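Retail Operations, Unit 5: Shelf Space and Who Pays for It
Notes to go with the afternoon lecture

Last time we left the Nuser corner shop with 585 product lines and room for rather fewer. Most of you solved this by adding a shelf. Please look at the floor plan again. The shelf you added is in front of the fire exit.

Space is the one thing a small shop can't reorder. Every line on display is paying rent, whether or not the owner has thought of it that way, and some tenants are well behind. To find them, take the yearly margin on a line and divide it by the width it takes up. Use centimetres. Last May I had a set of answers in inches, feet and, in one case, "hands".

Worked case: Rullulura biscuits bring in a margin of £278 a year and take up 100 cm of shelf. That gives £2.78 per centimetre. Kang tinned soup brings in less money overall but sits in a much narrower slot, and it beats the biscuits comfortably. The owner's reply, when shown this, is that people like the biscuits. People may well like them. They could like them in half the width.

Things that spoil the sum:

Height. Eye level sells, ankle level doesn't. A poor figure from the bottom shelf may tell you more about knees than about the product.

Supplier deals. Lestix gives the shop a free display stand if its cleaning range gets the end of the aisle. The stand is free in the sense that a kitten is free. Put the aisle end into your sum at its full width.

Lines that bring people in. Milk earns next to nothing and must stay. You may use this argument for milk and bread. You may not use it for scented candles, though someone tries every year.

For the seminar, pick ten lines from the Nuser list, work out the margin per centimetre for each, and say which two you would drop. Then write a short paragraph to the owner explaining why. Assume the owner chose both of them personally and is fond of them. 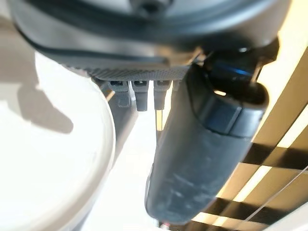
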